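Student Projects and Coursework > Manipulation > Two-arm cake task: requests for comment

r_boettcher
Course supervisor
Members of the forum are invited to comment on a student project in the two-arm manipulation course at the Viltero training center. The group has six students and is supervised by me and by Ottmar Oltmanns, who posts here under his own name. The task is called the Cemetti cake task, after the practice room in which it was first set.

The exercise consists of placing a candle in a model cake, lighting it, and presenting a small card beside the plate. Both arms are teleoperated in the first half of the course. Recorded runs are then used to train a policy, and the trained policy is assessed in December.

The group has recorded 293 runs to date. Before further recording, the students would like advice on the card. It lies flat at the start of a run, and one fingertip must get under an edge while the other arm stays clear of the cake.

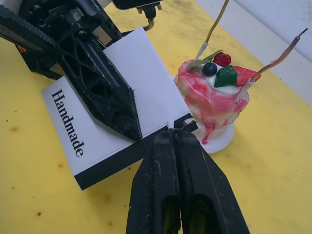

Two approaches have been tried. In the first, the card is pushed toward the plate until it tilts, and the second gripper closes on the raised side. In the second, the card is pinched directly at its lower border. The students prefer the second approach. My own view is that the first is more reliable, although it takes longer and operators tend to rush it.

Written comments are requested from anyone who has taught a comparable task.

nolte_lab
The pinch is the better choice for a learned policy. A push followed by a tilt has two contact phases, and operators perform the change between them differently. We ran a similar exercise with place cards and obtained uneven recordings from every operator who used the push. When we required the pinch, the recordings became easier to sort.

I would also ask whether the card needs to start flat. A folded card that stands by itself would remove the difficulty.

Ottmar Oltmanns
I must disagree with the last suggestion. Picking up a flat object is one of the stated goals of the course, and a standing card would reduce the exercise to a simple grasp. The written task sheet requires the card to be held upright near the cake, with the printed side legible, while the other arm attends to the candle.
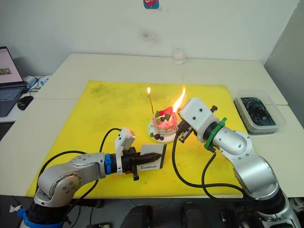 Card and candle stage, overhead view of both arms.

With regard to the pinch, I agree with nolte_lab. The supervisors are not of one mind on this point, and the students have been told so.

asell_teach
May I raise the matter of the flame. Our school does not permit an open flame within reach of a powered arm, and the same exercise is done there with a battery candle. What rules apply in your room, and is the flame required for assessment?

r_boettcher
The question is a fair one. A lit candle is permitted only with a supervisor at the emergency stop and a second person at the table. No run with a flame may exceed 2 minutes. Cables are to be checked before each run, as a loop hanging from the wrist may swing toward the cake when the arm lifts.

The flame is not required for assessment. Students may submit unlit runs without loss of marks.

asell_teach
Thank you. I remain of the opinion that a flame adds risk and teaches little about manipulation. A policy that can bring one candle to another with enough accuracy can be scored on distance alone.

Ottmar Oltmanns
Distance alone was the measure last year. Several groups met it with the candle leaning badly, and the score did not show this. We would accept a better measure if one were proposed.

nolte_lab
Could you score the angle of the candle after the gripper has withdrawn? I would also be interested in how close the fingers are allowed to come to the toppings. In our exercise most failed runs were caused by a finger touching something beside the target.

r_boettcher
Angle after withdrawal is a sensible measure and will be put to the group. As for the toppings, contact is allowed and is recorded in the run notes. A topping pushed off the cake ends the run. The wrist view is the one used for this decision, as the view from above often hides the side of the cake nearest the gripper. 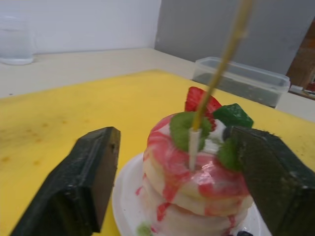 Wrist view, right finger against the side of the model near the toppings.

Students are asked to approach with the fingers wider than feels necessary – the worn tips catch on small parts.

nolte_lab
That matches our experience. We replaced the tips after almost 15 sessions and saw fewer snags.

Ottmar Oltmanns
Replacement tips are on order. The group will record the next set with the pinch only, and a smaller set with the push for comparison. Runs made with the old tips will be labeled as such in the shared folder.

r_boettcher
Agreed, provided that the push set is recorded by the same operators. The revised task sheet will be attached to this thread when the students have approved the wording on candle angle.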